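Oltero word list - read me first

Last updated: July
4 comments | 2 shares

Hi, I'm Arif Tarigan, and this is the little data set I've been putting together about what people call their everyday clothes. It started as an argument with my cousin in Brullach over whether a sweater and a jumper are the same thing (we never settled it) and it grew from there. There are 600 entries in the main file, one per line, with the word, the town it came from and a short note in plain English.

I gathered the words from two places. The first 300 came from people in Pridmont, mostly at the Saturday-style flea market behind the station, and the rest from Pelupessy, where my mother's side lives and everyone has an opinion! 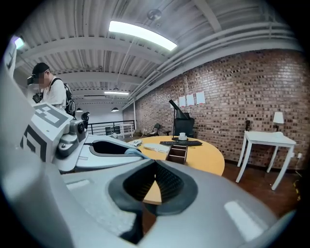

Words for hats gave me more trouble than anything else in the file. In Pridmont a lot of older folks say "lid" for anything you put on your head, and in Pelupessy I kept hearing "peak" for the sort with a brim in front. The dark baseball cap on the person in the photo would be a "peak" there and a "lid" in Pridmont, so I gave that kind of cap its own tag, cap_brim, and kept it apart from knit hats. The white T-shirt is easier - both towns say "tee," and I only logged it once per town.

The columns are word, town, tag and note. If the note is blank, I either forgot to write one or couldn't read my own handwriting. Spelling is however the person spelled it for me, so please don't "fix" it before you search, or you'll lose some of the nicest ones.

Things I know are wrong: the sock section has 2 duplicates I keep meaning to take out, and "slops" is tagged as shoes when one lady clearly meant pants. Use the list for whatever you like, and if your town has a good word for suspenders, please send it over, I'm very short on those.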